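Gervásio Moura had a spreadsheet open before I had my coat off. It has a tab for every month until next February, and one tab, colored orange, named "things we forgot." He is very fond of the orange tab.

"Everybody asks what the arm costs," he said. "Fine, ask! But the arm is one line. Come and look at the other lines with me."

Moura plans equipment purchases for the automation group at Nirnik, and for most of the past year he has been working out how to go from one robot cell to three without spending next year's money by summer. His partner in this is Edivaldo Queiroz, who builds the cells and who will cheerfully tell you that he used to think budgeting was a thing that happened to other people.

"I wanted the shiny stuff," Queiroz said. "I had a catalog with so many corners folded down that it wouldn't close. Gervásio took it away from me and gave me a pencil."

What came out of the pencil was a list of jobs. For each one they wrote down what the part weighs, how far it has to travel, how often it has to move and how much it matters if it lands a little crooked. Most of what they want to do is light picking and placing, and once that was on paper, half of the folded corners could be unfolded again. A longer reach was nice to have. A heavier payload was money they would never use.

The first quote, from a supplier called Ciseo, ran to 2501 line items once Moura had broken out every bracket, screw pack and cable tie. He read all of them. I asked if that was normal and Queiroz laughed for quite a while.

"But he found things!" Queiroz said. "There were two mounting kits for the same base. There was a training package for a controller we weren't buying. And there was no gripper. You could have bought the whole order and stood there with an arm that couldn't pick up a pencil."

Grippers have become a favorite subject for both of them. Moura now gives the tooling its own budget, separate from the arm, with room for a second gripper in the second year. Fingers wear down and get bent, parts change shape, and somebody always comes up with a job that the first set can't hold. Queiroz likes to try a gripper on plain little blocks for a good long while before letting it near anything that costs money.

"Blocks are wonderful," he said. "You can drop a block all day. Make a budget line for blocks, it's the cheapest line you'll ever write."

The second quote came from Toledo and was easier to read, with a longer lead time: 90 days for the arm and 189 for the controller cabinet. Moura turned his laptop around to show me how that looked on the calendar. The arm would have arrived, sat in its crate, and used up over three months of its warranty before there was anything to plug it into. He called them up and asked for the warranty to start on the day of commissioning. They said yes.

"I asked politely," he said. "Please tell people to ask. It's one phone call."

Then we went to look at the cell.
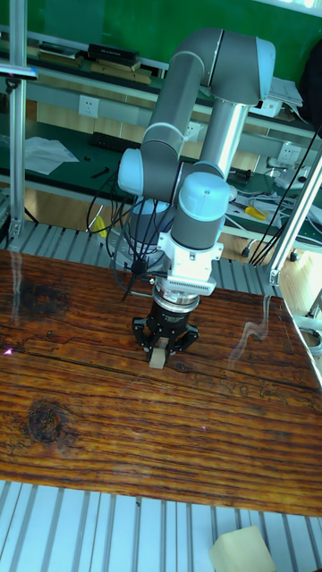
Nirnik Automation Group: Cell Planning and Equipment

Queiroz is proudest of the slotted aluminum. He argued hard for it, and Moura, who had penciled in a welded stand, gave way after seeing what it would take to change one later. With the slots you loosen a few bolts, slide a post along and tighten up again. "You will get the layout wrong the first time," Queiroz said. "I get it wrong every time! So buy the thing that lets you move."

The wall sockets got a mention too. Power and cable routing are both on the orange tab, along with floor space for the crate, a torque wrench, and the hours Queiroz spends tidying leads. His hours were missing from the first version of the budget altogether, and Moura still winces over it. They now plan setup time for each cell as if it were a purchase, with its own line and its own month.

The next decision is software. They have a trial of a package called Colance, and Moura wants to see what the yearly fee does after the introductory rate ends before he puts it in for three cells. Queiroz already loves it and has been told to keep his voice down about that when the sales rep calls.

I asked what they would say to a small shop buying its first arm. Moura said to leave a tenth of the money unspent until the cell has run for a season. Queiroz said to come over on a Saturday morning, when it's quiet, and he'd let them drive.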